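Plilis Indoor Tree Feed, Liquid Concentrate

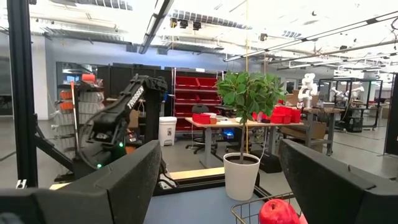
A potted tree with a full, glossy head of leaves, and an apple in a wire basket.

Size: 41 fl oz bottle
Suits: potted trees and large foliage plants kept indoors
Sold by: Morerside Plant Supply
Availability: In stock, ships from our Kermani Street warehouse

Overview

You bought a tree for the living room. It was splendid for a month, then it began dropping leaves on the rug, one at a time, usually when company was over. Plilis is a plain liquid feed for plants in that mood. It comes in a brown bottle with a label designed by someone who clearly wanted to go home early, and it smells faintly of pond. We have sold it for years and get very few bottles back.

The formula leans toward nitrogen, with iron and magnesium for leaf color. It contains no perfume, no glitter and no "moon minerals," whatever those were. (We stocked them for one season. We have apologized to the people concerned.)

How to use

Shake the bottle. Add 2 capfuls to a gallon of room-temperature water and stir with something you don't plan to eat with. Pour slowly over damp soil until a little runs out of the bottom of the pot, then empty the saucer.

Feed every second watering from spring to early fall. Stop in winter. The tree is resting and would like to be left alone with its thoughts.

Don't feed a plant you repotted in the last month, and don't feed bone-dry soil. If you have forgotten to water for three weeks, give plain water first, apologize, and come back with the bottle a few days later.

What it won't fix

Plilis is plant food. It won't cure scale, spider mites or a dark hallway. Yellow leaves on a soggy plant mean too much water, and more liquid of any kind is the wrong answer. Brown crispy edges usually come from dry air or the heating vent you put the tree next to in order to hide the heating vent.

Goes well with

Wisoto Long-Spout Can — reaches the back of the pot without watering the baseboard.
Wisoto Drip Saucer, Deep — for people who pour first and check later.
Morerside Leaf Cloths, pack of 2 — dusty leaves get less light, and guests do notice.

Customer comments

Despina Tudose
Five stars. My rubber plant had been sulking since we moved. First new leaf in May, and now it won't stop. I'd take one star off for the smell but my husband says he likes it, which is its own problem.

Costel Hodoroagă
Four stars. Works fine. The cap drips down the side of the bottle when you put it back on, so keep it off the good table. I no longer have a good table.

Stela Gavrilă
Three stars. The tree looks great. I was hoping it would also look great at my mother's, where it gets no sun and cold tea. It does not.

Petrică Ilie
Five stars. Ordered on a Wednesday, had it by the weekend. Bottle larger than expected. So is the tree now.

Storage and shipping

Keep the bottle capped, out of direct sun and away from children and pets. Don't let it freeze. Unopened bottles can be returned within 93 days; opened ones are yours, along with the pond smell. We can't ship this item by air.

Questions about dosage go to Safta Grecu at the plant desk. Send a photo of the whole plant, pot included — a single leaf in a sandwich bag tells her very little.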